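Open Day Gallery: Manipulation Cell, Prusell Workshop

Posted 08/12/2025

The workshop at Prusell opened its manipulation cell to visitors for one afternoon. Groups were walked through the handling work in the order it is normally carried out: setup, calibration, grasp planning, rack work, recovery. The entries on this page follow the same order. Notes were taken at the cell and checked against the log afterward. Where the log and the notes disagreed, the log was used.

Visitors were admitted in groups of 6. Each group had 20 minutes at the cell, plus time at the bench next door for questions. The program was the one used for normal work, with speed limited for the public session.

1. Arrival and safety briefing

The briefing covered the marked floor area, the location of the stop buttons, and the meaning of the status lamp. Loose lanyards were to be removed or tucked in. One group asked if the arm stops on contact. It does so above a set force, and the threshold was lowered for the afternoon. A lowered threshold also means more false stops, and the first group saw several before the payload value was corrected.

2. Calibration check

The hand-eye calibration was verified at the start of the session and again at midday. The check uses a printed target fixed to the bench and takes a few minutes. Drift between the two checks was within tolerance and no offset was applied. The Bresska controller stores the last good calibration and falls back to it if a check fails. This was demonstrated by covering part of the target on purpose.

3. Controller and software

Motion planning runs on the Bresska unit. Grasp selection runs on a separate machine using the Vidal package, which ranks candidate grasps and passes the best one to the planner. The two exchange messages over a wired link. A wireless link was tried in May and dropped after repeated timeouts. Visitors with a software background spent most of their time at this station, mainly asking about the handling of stale grasp candidates. A candidate is discarded if the object pose has been updated after the candidate was computed.

4. Finger change

The gripper accepts several finger sets, and a change takes two screws per finger. The tool center point has to be re-entered after each change. Forgetting this step produces an error that looks like poor calibration, and the bench sheet now lists it as the first item to check.

5. Grasp planning on thin cartons

Small cartons are a reasonable test for two-finger handling. The walls flex, the printed faces differ from side to side, and an empty carton behaves differently from a full one. The planner prefers a grasp across the narrow dimension. Closing force is set low and increased in steps until the slip estimate settles. Too much force bows the panel and changes the pose of the carton in the fingers, which then shows up as a placement error.

6. Rack work, single-serving cereal boxes

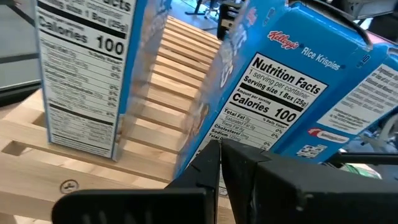

Wrist view over the slatted wooden rack. The Rice Krispies box is tilted at the fingertips; a second box stands between the slats at left, back panel outward. Both panels give a serving size of 1 Box (25g).

7. Recovery from a failed placement

A failed placement is detected by comparing the expected and measured height of the carton after release. The arm then backs off, takes a new view, and replans. The retry limit is 2, after which the cell stops and waits for an operator. The log for the afternoon holds 29 placement attempts, including retries. Several visitors asked for the limit to be raised. It was left where it was, as repeated attempts tend to push the carton farther from a pose the planner can use.

8. Bench questions

The most frequent question concerned cycle time. The cell is not tuned for it, and the public speed limit made the afternoon's figures useless for comparison. Other questions dealt with glossy packaging, finger wear, and lighting. Copies of the Nadar test sheet were available at the bench and ran out before the last group. The sheet can be requested from the workshop office. Requests should state which revision is needed, as the carton dimensions were changed between revisions.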